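Shelf unit for canned goods: does it need fixing to the wall?
Posted in Garage & Pantry Storage

Bronwyn Ashby
Joined in May

I'm setting up overflow food storage in the garage and have a small shelf unit with a light wood top board and black metal end frames. It came from a Ruddock clearance bin with no instructions and no load rating on it anywhere.

The plan is to keep cans on it, mostly the short ones with pull tabs, plus some taller jars down low. The floor is bare concrete and slopes a bit toward the roller door. I've already had one lot of tins end up on the floor and I'd like to avoid a second.

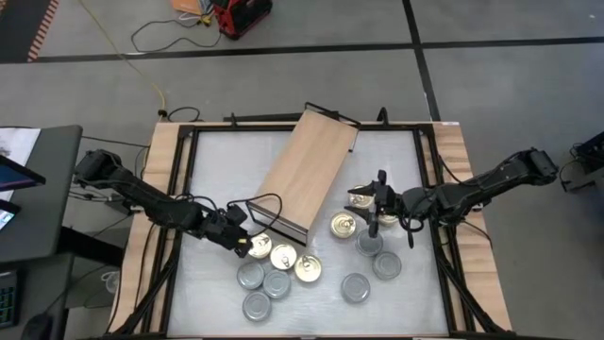

My main worry is the top board. If I load it up, will it bow in the middle? And should I bother with a wall bracket on something this low? The wall behind is brick, so I'd need to borrow a hammer drill. Happy to do it if it's worth the trouble.

Trinidad Espinoza
2,124 posts

Weigh the load before you worry about the board. Put a few of your cans on the kitchen scale and work it out from there. Mine came to around 300 grams each, so even a couple of dozen isn't much for a solid board on a short span.

To check for bowing, lay a straight edge along the board when it's empty, then load it and leave it until the next day. If there's a gap you can see under the straight edge, take some off or screw a batten along the underside.

The slope matters more. Pack the low feet with plastic shims until a level reads true both ways, then go over the bolts on the end frames again. Mine had worked loose after I moved it.

I'd still use a bracket if kids or a dog get in there. One at each end, into the brick and not the mortar.

Skistota

just get a Prindar cupboard with doors, had one for years

Fetevard

Agree with Trinidad about the shims. Also put a strip of timber along the front edge so cans can't slide off, 6 mm is too low, go for something thicker. Keep the jars on the bottom and turn the cans so the dates face out. Garages get hot in summer too, so check what the labels say about storage before you move everything out there.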